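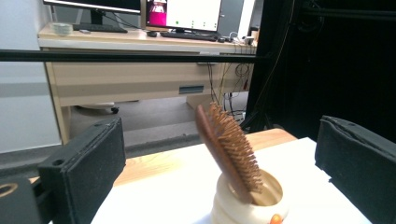 Arnar Laxdal
Reviews automation gear for small shops. Pays for most of it.

Three weeks with the Prolta hand-held gripper kit from Atcombe. I said I'd post when I had an opinion. I have several, and most of them are grumpy. Thread.

The pitch: you hold the gripper, do a chore yourself, the kit records it, and Atcombe's service turns your recordings into something a robot arm can run. No programming. I've heard "no programming" from a lot of companies and I ended up programming for most of them.

The task in the photo is a wooden hairbrush in a cream pot. Brush out, brush back in. Sounds like nothing. It leans, the bristles are all on one side, and the pot has a wide mouth so the handling has to be decent. Good test. Their own demo uses a cube. Of course it does.

Price: 275 a month for the service, gripper included. Read the terms. That covers 90 recordings a month. I burned through that before I'd settled on where to stand.

The fingers are the part I like. Big black padded blocks with a soft matte face. I'd take these over the hard rubber ones on the Hallton kit, which squeaked and let go of anything with varnish on it.

They are also enormous. Try going into a pot with something this chunky on both sides. I changed my approach angle 9 times before I had one I could repeat, and the manual's whole advice on the subject is "approach naturally."

Support: I asked how many recordings a task like this needs. Answer one, "it depends." Answer two, a link to the page where I'd read "it depends." Answer three came from a person who told me roughly double my monthly limit. Funny how that works out.

Upload is fine. Playback is fine. The quality score is a mystery. I got a high one for a take where I fumbled the brush and a low one for the cleanest take of the day. If there's a logic to it I'd love to see it written down.

Someone asked about Thorlacius, who sell a similar setup. Haven't had it on my table. Their sales page makes the same promises in a nicer font.

Would I buy it? Month to month, maybe, if you already own an arm and have one boring job in mind. The annual plan, no. Not until the recording limit goes up or they publish real success rates for objects that aren't cubes.

I've got the kit until the end of March. Next up is running the trained version on the arm. Send me your questions and I'll put them to Atcombe, for whatever that gets us.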